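Minutes of the Project Review Meeting
Two-Arm Manipulation of Thin Plastic Film
Brestville, 2019-02-03

Chair: Bořivoj Michalík
Represented: Vonby (data and training), Kadlec (hardware)

1. Minutes of the previous meeting

The minutes of the January meeting were approved with one correction. The training set contains 833 demonstrations; the figure of 700 refers to those kept after review.

2. Status of the bin-liner task

Vonby reported on the policy known as Uvar, which learns from recorded demonstrations and predicts the motion of both arms together. Work is being carried out on the carpet beside the wall panel, with one bag on the hook. The group noted that gathered film offers few stable features for the policy to follow.

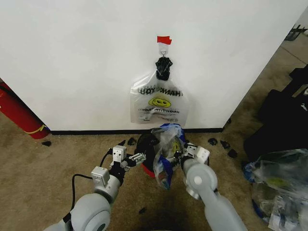 3. Camera view and starting position

Kadlec asked that the hook, the bin and both grippers be in view before a trial is accepted. The meeting agreed. Small black scraps on the floor need not be cleared, as the policy should tolerate clutter.

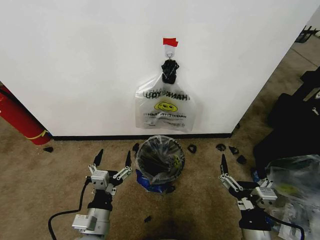

Figure 2. Lined bin below the hanging bag, both grippers in view.

4. Contact with the liner

Discussion turned to handling at the rim. Vonby proposed that the two arms be scored separately during this phase, so that a poor grasp on one side can be identified. The proposal was adopted for the next 15 trials. Kadlec will supply the gripper force logs.
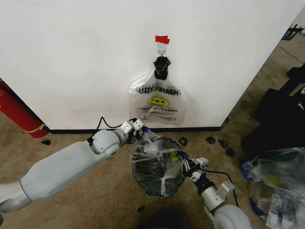 Figure 3. Both grippers at the liner, bin in the foreground.

5. Work on the hanging bag

The Chair observed that grasping a suspended bag should be reported as its own result. Film held at one point moves freely elsewhere, and the present success measure does not record this. Vonby will circulate a revised measure with 4 grades.

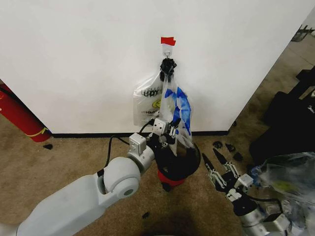 Question from Kadlec: Will the policy be retrained before the new measure is applied?
Reply from Vonby: The current policy will be scored first, and retraining will follow once those scores have been reviewed.

6. Actions

Vonby: revised measure and separate arm scores.
Kadlec: force logs and a spare set of gripper fingers.
Chair: draft of the methods section.

The meeting was adjourned by the Chair.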